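News | Departments | Concerts | Short courses | Contact

Music > Strings > Visits and outings > Harp workshop visit

21/09/2021
By Catríona Moriarty

The second-year harp and early music students spent a day at the Ó Néill harp workshop in Plurkden last week. The visit had been put off twice, and the group was smaller than first planned, with 12 students and two members of staff travelling by minibus. We left the college at eight and were at the workshop by half past ten.

The workshop is in a former creamery behind the main street. The ground floor is used for cutting and shaping, and the upper floor for stringing and regulation. There is also a small room at the back, which the family call the parlour, where customers come to try instruments. The firm makes lever harps and, when asked, wire-strung harps on older models. They do not make pedal harps, although they will repair the soundboard of one if it can be brought to them.

We began downstairs. The students were shown how the soundbox is built up and why the grain of the board runs across the instrument on most of the lever harps. One board had been left unglued so that we could tap it in different places and hear how the pitch changed from the bass end to the treble. Several students had never handled a soundboard on its own and were surprised by how thin it was at the top. There was a good discussion about cracks, and which ones matter. Hairline cracks beside the string rib are common in an instrument that has been at full tension for some years, and we were told to keep an eye on them and leave them alone unless they begin to lift.

After a break for tea we went upstairs for the stringing session. Each pair of students replaced two strings on a practice harp, one gut and one nylon, and tied the anchor knot themselves. The knot took longer than the rest of the job. A new string has to be brought up slowly and retuned many times over the following days, so none of the pairs got theirs to stay at pitch before lunch. Regulation of the levers was shown but not practised. The main point was that a lever which sounds sharp should not be bent by hand.

Lunch was in the hotel across the road, where soup and sandwiches had been ordered for us. It rained heavily for most of the hour.

In the afternoon we moved to the parlour for the playing session. The oldest instrument in the room is a copy of a harp dated 1726, with brass strings, made by the present owner's father. It is played with the nails, and the strings have to be damped as the tune goes along or everything runs together. Four students had prepared pieces. Two of them played a planxty on the lever harp and then tried it again on the brass strings, at about half the speed. The difference in touch was clear to everyone in the room. The other two played a set of slow airs, and were given advice on sitting further forward and letting the instrument rest more lightly on the shoulder.

The last part of the day was a talk on looking after an instrument. The advice was to keep the harp away from radiators and outside walls, to buy a full spare set of strings at the start of each year, and to note the date whenever one is changed. The workshop numbers every harp it makes, and the one being finished on the day of our visit was number 269. Students who own an Ó Néill harp can ring with the number and be told the exact gauges they need.

We also heard a little about the firms that supply the workshop. Levers come from Atico and the padded covers from Vureo, and there had been delays with both over the summer. The waiting time for a new lever harp is now longer than a year.

We were back at the college shortly after seven. The cost to each student was kept to the bus fare and lunch, with the workshop fee paid from the department's outings money. A second visit is planned for October, for the first years and for any second years who could not come this time. Names should be given to the music office, room 114, and anyone who is bringing their own harp should say so, as space in the minibus is limited. Students are asked to cut their nails or leave them long according to which instrument they want to try, and to bring a tuning key.

The four prepared pieces will be played again at the lunchtime concert in the small hall.
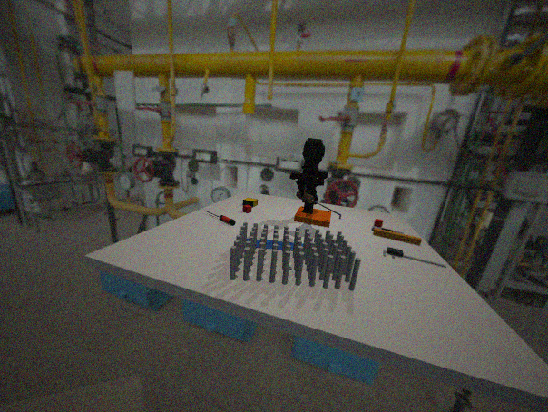
Aoife wrote to ask whether the October visit is open to evening students as well, and added that she changed all her bass wires last winter with the wrong gauges and would have been glad of that talk a year ago.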